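Introduction to Jewish Practice
Unit 3: Blessings over Food
Instructor: Brittany Gosselin
Zirnunbridge Adult Learning, January 2020

Background

A blessing (berakhah, plural berakhot) is said before eating or drinking and another is said after. The source for the blessing after a meal is Deuteronomy 8:10, "and you shall eat and be satisfied and bless." The blessings before food are rabbinic. The Talmud discusses them in tractate Berakhot, chapter six, and that chapter is the reading for this unit. Read the first two pages in translation before class. The Flanska packet has the text with short notes.

The argument on page 35a

The Talmud sets two verses side by side. Psalm 24 says the earth is the Lord's. Psalm 115 says the earth was given to human beings. The answer given is that one verse speaks of the time before a blessing and the other of the time after. Keep this passage in mind, as we return to it in March when we cover tithes.

The main categories

Bread: hamotzi. Washing the hands comes first.
Other foods made from the five grains: mezonot.
Wine and grape juice: ha'gafen.
Fruit of trees: ha'etz.
Produce of the ground: ha'adamah.
Everything else, including water, meat, milk, eggs and fish: shehakol.

Shehakol is the general blessing. If a person said it over a food that belongs in another category, the obligation is met after the fact. It should not be used that way on purpose by someone who knows the right one.
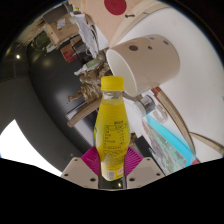

Form matters as well as source. A whole orange takes ha'etz, but most later authorities give its juice shehakol – grapes are the exception, as the list shows. With packaged food you often cannot go by looks. A yellow plastic bottle with a yellow label around it could hold several things, and the printed table on the front looks like a nutrition table, so find the ingredients as well before deciding. Mixtures generally follow the main ingredient (ikar) over the secondary one (tafel). Grain has its own rules, and we will take those separately.

For next class

1. Write down what you eat in one day and the blessing for each item. Mark the ones you are unsure of.
2. Read the Arrieta essay on ikar and tafel, first half only.
3. Be ready to explain why bread is treated differently from other grain foods.

Transliterations follow the packet. Other books may spell them differently – use whichever you like in written work, but stay with one.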